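**Sonent erweitert sein Angebot zur Ordnung im Kleinteilelager - neues Beratungsprogramm startet im März**

Plodska. Die Sonent GmbH, Anbieterin von Lager- und Sortiersystemen für Handwerksbetriebe, Werkstätten und Schulen, führt im März ein Beratungsprogramm für die Einrichtung von Kleinteilelagern ein. Das Programm trägt den Namen Clelteo und richtet sich an Betriebe, die Schrauben, Dichtungen, Klemmen und vergleichbare Artikel in kleinen Mengen vorhalten und deren Bestände bisher ohne einheitliches System geführt werden.

Grundlage des Programms ist eine Bestandsaufnahme vor Ort. Dabei werden Artikel, Entnahmehäufigkeit und vorhandene Behältnisse erfasst. Aus den Ergebnissen entsteht ein Fachplan, der festlegt, welche Artikel am Arbeitsplatz verbleiben, welche in das zentrale Lager gehören und welche künftig nur noch auf Bestellung beschafft werden. Der Fachplan geht in das Eigentum des Betriebs über und kann ohne weitere Mitwirkung von Sonent fortgeschrieben werden.

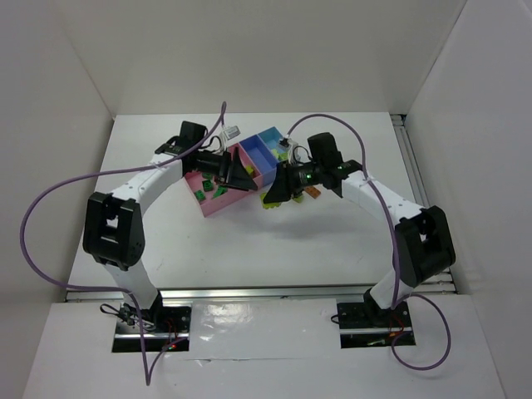
Sonent empfiehlt für den unmittelbaren Arbeitsplatz in der Regel flache, offene Behältnisse, deren Inhalt ohne Öffnen eines Deckels erkennbar ist. Geschlossene Kästen bleiben dem Transport und der Reserve vorbehalten. Eine farbige, unterteilte Schale in der Mitte der Arbeitsfläche ist von beiden Seiten zugänglich und eignet sich damit auch für Plätze, an denen im Wechsel gearbeitet wird. Die Zuordnung der Farben legt der Betrieb selbst fest; Sonent rät lediglich dazu, sie im gesamten Haus einheitlich zu verwenden und die Legende an jedem Regal auszuhängen. Von einer Kennzeichnung allein über Farben wird abgeraten, weshalb jeder Fachplan zusätzlich eine gut lesbare Beschriftung mit Artikelbezeichnung und Maß vorsieht.

Vorausgegangen ist der Einführung eine Erprobung bei der Afridi Haustechnik, einem Installationsbetrieb mit Hauptsitz in Plodska und zwei weiteren Standorten. Dort wurden im vergangenen Jahr über 100 Artikelgruppen neu geordnet. Doppelt geführte Bestände wurden zusammengelegt, nicht mehr benötigte Restmengen an die Ausbildungswerkstatt abgegeben. Nach Angaben des Betriebs entfällt seither ein großer Teil der Nachbestellungen, die allein deshalb ausgelöst wurden, weil vorhandene Ware nicht auffindbar war. Auch die Bestückung der Servicefahrzeuge folgt inzwischen dem gemeinsamen Fachplan, so dass Beschäftigte bei einem Fahrzeugwechsel dieselbe Anordnung vorfinden.

Die Erprobung hat zugleich Änderungen am ursprünglichen Konzept nach sich gezogen. Vorgesehen war zunächst eine feste Fachgröße für sämtliche Kleinteile. In der Praxis erwies sich diese Vorgabe als zu eng, insbesondere bei Rohrschellen und Formdichtungen. Clelteo arbeitet nun mit drei Fachgrößen, die sich innerhalb desselben Rasters kombinieren lassen. Bereits vorhandene Einsätze anderer Hersteller können in den meisten Fällen weiterverwendet werden - eine vollständige Neuanschaffung ist nicht Bestandteil des Programms.
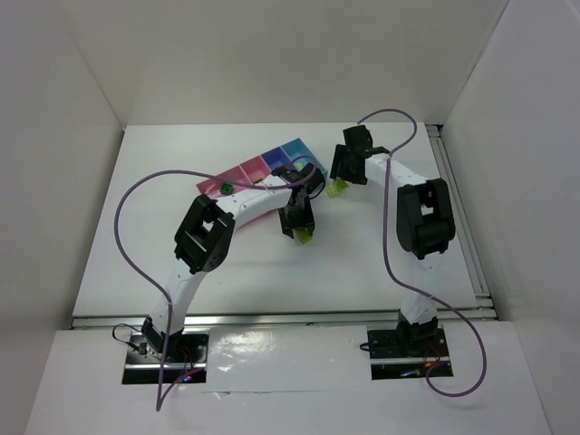
Für Berufsschulen und überbetriebliche Ausbildungsstätten bietet Sonent eine angepasste Fassung an. Sie umfasst eine Unterrichtseinheit zur Lagerhaltung sowie Vorlagen für Fachpläne, Inventurlisten und Etiketten. Die Unterlagen dürfen für den Unterricht vervielfältigt werden. Die Auszubildenden sollen lernen, Bestände regelmäßig zu prüfen, Mindestmengen festzulegen und Fehlmengen rechtzeitig zu melden.

Die Beratung wird zunächst in Plodska und den angrenzenden Landkreisen angeboten. Der Termin vor Ort dauert in der Regel einen Arbeitstag und kann auf Wunsch außerhalb der üblichen Betriebszeiten stattfinden. Eine Nachprüfung nach sechs Monaten ist im Preis enthalten. Über eine Ausweitung auf weitere Regionen entscheidet die Geschäftsführung nach Auswertung der ersten Aufträge.

Interessierte Betriebe können sich ab sofort für eine Beratung vormerken lassen. Eine Informationsveranstaltung findet an einem Mittwoch im März um 17 Uhr in den Geschäftsräumen von Sonent statt, die Teilnahme ist kostenfrei. Um vorherige Anmeldung wird gebeten.

**Über Sonent**

Die Sonent GmbH mit Sitz in Plodska entwickelt und vertreibt Lager- und Sortiersysteme für Handwerk, Werkstatt und Ausbildung. Zum Sortiment gehören Regale, Einsätze, Behälter und Beschriftungssysteme.

**Pressekontakt**

Sonent GmbH, Pressestelle, Plodska

Abdruck honorarfrei, Belegexemplar erbeten.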